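4. Listening tests: does the belt matter?
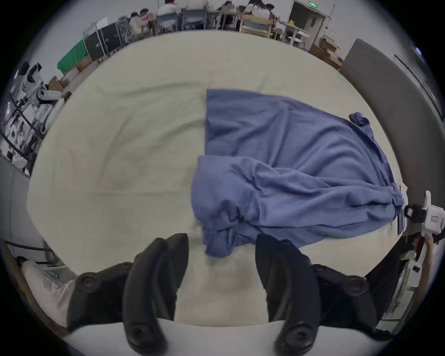

Figure 3. Blue cloth on a cream-white sheet.

Can listeners hear the difference between a new turntable belt and an old one? Most of ours could not, at least until the old belt had stretched far enough to upset the speed, at which point even the people who had come for the biscuits could hear it.

The question is older than this paper and a good deal more bad-tempered. Owners of belt-driven decks tend to replace the belt every few years and report a firmer bass afterwards. Owners of direct-drive decks tend to report that they have no belt. We wanted to know whether the first group was hearing the rubber or the receipt.

4.1 Decks and belts

Two Girnside decks of the same model were set up in the back room of the Sulbridge record library. Both were fitted with the same cartridge, aligned by Lech Kalinowski, and then aligned again by Dorota Zalewska, who did not care for the first attempt. Speed was checked with a strobe disc each Monday. Belts came from two sources: new stock ordered from Trolgate, and used ones given by members of the public, whose notes on age ranged from the month of purchase to "came with the house".

Used belts were sorted by length when slack. Of the 73 we were sent, 13 had perished and were thrown away. One of these had left most of itself on Zalewska's cuffs.

4.2 Procedure

Each listener heard the same side of a piano record twice, once on each deck, and was asked which they preferred and how sure they were. The decks stood behind a curtain. Levels were matched at the amplifier, and belts were swapped between decks at lunch so that neither machine could build up a following. We ran 359 trials in all. In 272 of them the used belt was within the maker's limit for stretch, and these are treated separately below.

Listeners were free to say "no difference". Few did so in the first hour. Ylva Nyberg, who sat with them, puts this down to manners: people who have been given a chair and a form feel they ought to find something.

4.3 Results

With belts inside the limit, choices were split almost evenly and the sureness ratings bore no relation to anything we could measure. The firmest opinions in the whole set concerned a pair in which, through a mistake in the lunchtime swap, both decks were wearing new belts. We have left that pair out of the totals but remain fond of it.

Past the limit, the picture changed. Long piano notes wavered, and listeners picked the new belt far more often, usually within the first minute. Several used the word "seasick". The effect was plainest on slow passages and faint on fast ones, as earlier work by Urbańczyk on tape machines would lead one to expect.

4.4 Remarks

Only one record was used, and by February all of us were heartily tired of it. A fuller study would include voices and strings, and would keep the two decks on separate shelves — ours shared one, and a heavy tread near the door could be heard through both. Lena Laskowska is now repeating the trials with idler-wheel decks, for which the shelf has been moved.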